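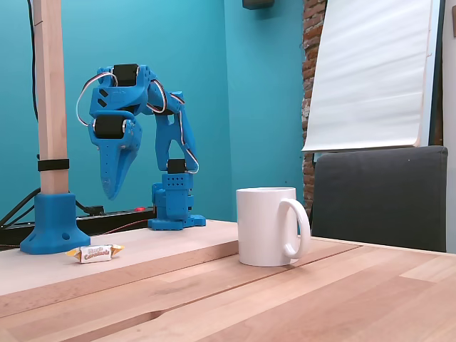

Flalis opens a second room of shared worktables in Zurov

ZUROV, February – Hi, it's Bianca Mocanu from Flalis, and I get to share the good news this time! Our new room, Roseo, opens its doors this month at 9 in the morning, two floors up from the one many of you already know. If you've been on the waiting list for a table, check your mail, because we've started sending out spots.

I'll start with the wall, since that's what people ask me about. It's teal. Very bright teal. I wanted a soft gray and I lost that argument to Roxana Văduva, who picked the color and then stood there with a roller until late in the evening (I brought soup). I've come around completely. Light wood looks great against it, and the tabletops are all light wood, so the room feels awake even on a dull afternoon.

The tables were what we spent the most time on. Members at Roman, our first room, kept telling us they were tired of hunting for an outlet, so we've put power strips at the back of the tables, along the wall, and left the front clear for whatever you're making. Bring your sewing, your model kits, your half-finished lamp. You can leave a project set up overnight if you put your name on it.

And yes, there will be candy. The wrapped kind, same as at Roman, where we went through around 300 pieces last month. Take one, take two, just please put the wrapper in the trash and keep the sticky ones away from the wood. I've scraped caramel off a tabletop once and I'd like to leave it at that.

A monthly pass is 84 and covers both rooms. Current Roman members don't need to do anything, your key card already works upstairs. Day visitors are welcome too, but please write first so we can save you a place.

Want to come by and look around before you sign up, or write something about us? I'd love that. Ask for me or Roxana at the Flalis front desk in Zurov. We're usually in until six, and the coffee's on until five.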